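Leletti 22-piece precision driver set: long-term review

Category: hand tools, electronics
Reviewed by Oana Olteanu
Supplied by: bought at retail from Unadgate

I repair and strip office desktops for a small refurbishing workshop. Most of what crosses the bench is business-grade tower and small form factor stock, and the work on each unit is much the same: side panel off, drives out, memory out, cables off, board out, clean, test, refit. The driver set I had been using wore out at the chuck, and the Leletti replaced it in May. It has since been used on every working day.

Contents

The set comprises one handle, one flexible extension, one rigid extension, a pair of blunt nylon spudgers, a magnetising block and sixteen bits. The bits cover Phillips, Torx, hex socket and flat blade. There is no separate nut driver for board standoffs. This is the main omission, and anyone who removes motherboards regularly will need to buy one. I use a cheap driver from Sesix, which does the job and has the correct hex size marked on the shaft.

The case is a hinged tray with a foam insert. The foam holds the bits well when new. By the second month the slots for the two most used Phillips bits had opened enough for the bits to fall out if the tray was lifted by one side. I have lined both slots with a turn of electrical tape.

Handle and chuck

The handle is aluminium with a knurled grip and a free-spinning cap. The cap bearing is smooth and has not developed play. The knurling is fine enough to use without gloves and coarse enough to use with thin nitrile ones. The chuck is a plain magnetic socket with no locking collar. Retention is adequate for machine screws into a chassis. It is not adequate for pulling a bit back out of a tight, deep recess, where the bit will sometimes stay behind in the screw head.

Bit wear

The No. 2 Phillips has taken most of the work, mainly on case screws and board screws. The tip shows rounding on the leading edges but still seats fully. The No. 1 is in better condition. The smallest Torx bit twisted on a drive caddy screw that had been over-tightened by a previous owner. Unadgate replaced it without asking for the broken part, and the new bit arrived in 7 days.

Access around the board

The real test of a set like this is the area between the memory slots and the power connectors on a fitted motherboard. Space is limited, the connectors sit close together and flat cables tend to run across whatever has to be reached. The rigid extension is slim enough to pass beside a cable without pressing on it. The flexible extension is not, and it also winds up under load before the screw moves, so the release comes suddenly. I would keep it away from any part of a board that carries small components.
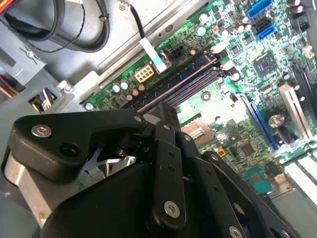 Nhung Ngô disagrees with me on the flexible extension and asked for her view to be included. She finds it perfectly usable near the slots if the screw has first been cracked loose with the rigid one, and says that most complaints about it come from people trying to start a tight screw with it. I have tried her method. It works, at the cost of changing extensions on every screw, and I have gone back to moving the cable aside.

The nylon spudgers

These are better than the price suggests. The broad one has a flat end that fits under the latch of a power connector and a notched end for small plugs. The notch is the useful part. It allows a plug to be pushed out by its shoulders, with no strain on the wires. For flat cables I use the narrow spudger and work from alternate sides, a little at a time.

Neither tool is suitable for memory slot latches. They flex too much, and a finger is quicker.

Magnetising block

The block works as intended. Two passes are enough to hold a standard case screw on the tip with the driver horizontal. The effect fades over a week or so of use. I store the block away from the tray, as it otherwise collects loose screws from the bench.

Comparison

The Cù set, which Rhys Rakena uses at the next bench, has harder bits and a locking chuck. It costs a good deal more and its handle is too thick to clear the edge of a small form factor chassis when working close to the side wall. For towers I would choose the Cù. For mixed stock the Leletti is the more practical of the two.

Points for

Slim rigid extension
Good cap bearing
Well-shaped spudgers
Replacement bits sold singly

Points against

No standoff driver
Foam insert loosens with use
No locking collar on the chuck
Smallest Torx bit is weak

Rating: four out of five. I have ordered a second handle and two spare No. 2 Phillips bits, and will add a note on the newer bits once they have had the same amount of use.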